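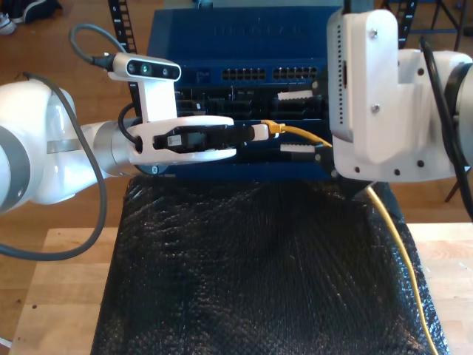

**Delphine Rusk**

So I finally got to see *Na*, the musical comedy I've been going on about in this newsletter since July, and I have a lot to say about it, most of it good and one part of it about parking.

For anyone new here: *Na* is a comic song cycle for one performer, one upright piano and one very tired-looking floor lamp. It started as a 29-minute set in the upstairs room of a bar, got stretched to a full evening, and has now landed at the Foden in Avholm, where I used to go as a kid for the holiday shows. The Foden has 500 seats. I'd only ever heard these songs on a bootleg-sounding recording with glasses clinking in the background, so I was nervous about how they'd sit in a room that size. Comedy songs can die in a big house. You lose the consonants, you lose the joke, and then you're listening to a person play waltzes at you.

They didn't die! The sound team at the Foden has clearly worked on the vocal mics (last year I saw a revue there and caught one word in four), and every rhyme came through. There's a patter number in the first half about trying to cancel a gym membership by letter, and it goes at such a speed that the laughs start stepping on each other. The woman next to me gave up and just put her coat over her face.

The title, by the way, is what the narrator's grandmother says whenever anybody offers her anything. More potatoes? Na. A ride home? Na. It gets sung, muttered, shouted from the wings and, near the end, played as two notes on the piano with no voice at all. I won't say more about that because it's the best moment in the show and I'd like you to get it fresh.

**What's changed since the recording**

Quite a lot, if you know the recording as well as I do (I've played it in the car so often that my kids do the talking bits).

The opening is new. It used to start cold with "Seven Cardigans," and now there's a slow instrumental first, with the lamp coming up a little at a time. I fidgeted through it, I'll admit. By the second half, when the same tune comes back fast and with very rude words, I'd forgiven it completely.

"The Ferry Song" is gone. I'm sad! It was silly and too long and it had a key change that made me happy every single time. I asked at the merch table and was told it got cut in previews for running time, and that it might come back as an encore on the later dates. If you go and you hear it, please write to me.

"Trouble at the Carvery" has moved to just before the intermission, and it should've been there all along. You come out into the lobby still humming it. The line for drinks was full of people doing the chorus under their breath and pretending they weren't.

The big addition is a long spoken section in the second half, ten minutes or so, with only a chord here and there underneath. This is where I think opinions are going to split. Two of the friends I went with felt it stopped the show. I leaned in. The writing is lovely and it's the first time we hear about the grandmother as a young woman, before she was anybody's punchline. Still, it comes right after the loudest number of the night, and I could feel the room take a minute to come down. Swap it with the song that follows and I think it'd land better, but I write a newsletter and they have a sold-out run, so what do I know.

**If you want to listen first**

There's a good long interview about the making of the show on *Trerell*, the radio hour I've plugged here before. It's the one where the guest brings in the music that shaped them and talks between tracks. You get a bit about writing jokes at a piano that had three dead keys, and how a whole song ended up in an awkward key to get around them. You also get some wonderful picks, including a brass band piece I'd never heard and have since played to everyone who's come into my kitchen.

I have a small gripe with *Trerell* this season, and that's the fading. They fade every track so early! The talk is terrific but if somebody has just told me a piece of music made them pull the car over and cry, I'd like to hear more than the first verse. The older episodes let things run. Start with those if you've never tried it, and skip the anniversary special, which is mostly clips.

The cast recording (can you have a cast recording of one person?) is due out this winter. They had copies of the songbook in the lobby, with piano parts that look manageable for someone who stopped lessons at thirteen. I bought it. I can get through the first page of "Seven Cardigans" if you don't mind a long wait between the cardigans.

**Practical stuff**

Tickets at the Foden are 33 dollars in the balcony and 89 for the front rows of the orchestra. I sat in the balcony, on the side, and would do it again. You can see the keyboard from up there, and there's a lot of comedy in what the hands are up to while the face is being innocent. The front rows do get sung at, so choose accordingly.

It starts at 7:30 and they mean it. Latecomers get held in the lobby until after the second song, and there's a screen out there but no sound on it.

The show has swearing, plus one song about a funeral that might be hard going if you've had a recent loss. I'd say fine for teenagers. My fourteen-year-old laughed more than I did and has asked me never to mention that the two of us enjoyed the same thing.

Now, parking. The lot behind the Foden is closed for resurfacing and the sign telling you so is *inside* the lot, after the turn. We ended up backing out onto the street with four cars behind us doing the same. Use the garage by the library and walk over. It's five minutes, downhill on the way there, and there's a place on the corner that does hot pretzels until late.

**Coming up**

Next issue I'm hoping to cover the Avholm one-act festival, which has eleven short plays and, from the look of the flyer, at least three set in elevators. I've also had several emails asking for more on comedy songwriting in general, records to start with and so on, and I'm making a list. Send me your favorites, and the ones that made you laugh on a bus are the ones I want most. Hit reply and it comes straight to me.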